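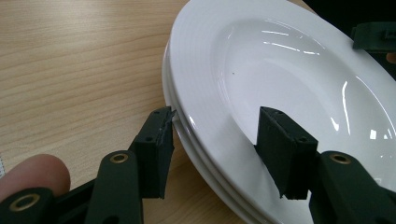 Home | Stories | How Things Work | Have a Go | Ask Us

How do you teach a robot to set the table?
Print this page | E-mail to a friend

Last November I went to the open day at Plodden, a big workshop where people teach robots to do jobs around the house. I love an open day. There are always buttons to press and there is usually cake (there was cake, lemon, very good).

I thought I'd see robots doing backflips. What I saw first was a table with some crockery on it, and I ended up staying there most of the morning!

Why are plates so tricky?

Have a go at this at home, with a grown-up's permission and some plastic plates. Make a stack. Now take the top plate off using only one finger and your thumb. You probably slid one finger under the rim and put your thumb on top, and you didn't have to think about it at all.

A robot has to learn every bit of that. Where does the top plate end and the next one begin? In a neat stack all you get at the side is a lot of thin white edges, one under another. Shiny plates make it harder still. The lights on the ceiling bounce off them, so a camera sees bright streaks that aren't really part of the plate. You know they're only reflections, but the robot has to work that out.

Borrowing a robot's hand

The hand I saw is called a gripper. It has two chunky fingers that open wide and close together, a bit like a crab's claw or the tongs you use for salad. The clever part is that you can hold this one yourself, with no robot joined on. A person picks up a plate with it, a camera on the gripper records what happens, and then the computer studies the recordings to learn how the job is done.

It's like learning to tie your laces by watching someone else's hands, except that the computer needs to watch an awful lot of times. One set of lessons at Plodden, called Drilora, had 1238 goes in it, and 222 of those were just plates! I asked if anybody got bored and the lady at the table laughed and said ask her again after lunch.

Each visitor was allowed six goes. My first was dreadful. I came at the plates too high, shut the fingers on nothing and felt very silly. On my third go I had one finger outside the rim and the other over the top, and up came the plate. Hooray!

What about bowls?

Bowls are a different puzzle. The side of a bowl curves outwards, so if you squeeze it in the wrong place it can slip away from you. You have to open the fingers nice and wide before you get close, or you'll just push the bowl along the table.

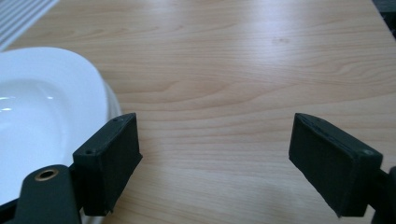
Can the robot do it yet?

Sort of. After the lessons we went next door to meet Ikeda, the robot arm that had been learning from them. It moves slowly, with a funny little pause before it grabs, as if it's forgotten what it came in for. It put a bowl on a mat very nicely. Then it tried to pick up a plate and missed, and had to start again. Everyone said "ohhh" together.

I asked why it missed when it had seen so many lessons. The answer was that the room was brighter than the one where the lessons were made, and the shine on the plates had moved. So the next lot of lessons will be done in all sorts of light, with the blinds up and the blinds down.

Words to know

Gripper: the part of a robot that holds things.
Rim: the edge that goes round the top of a plate or bowl.
Reflection: light bouncing off something shiny.

Print this page | E-mail to a friend

Comments (3)

clusen_class4: We tried the finger and thumb thing with paper plates and they stick together!! You get two every time.

bobblehat: Does the robot do the washing up as well? My mum wants to know.

tin_whistle: I am 6 and I want to go to the next open day. Is there still cake?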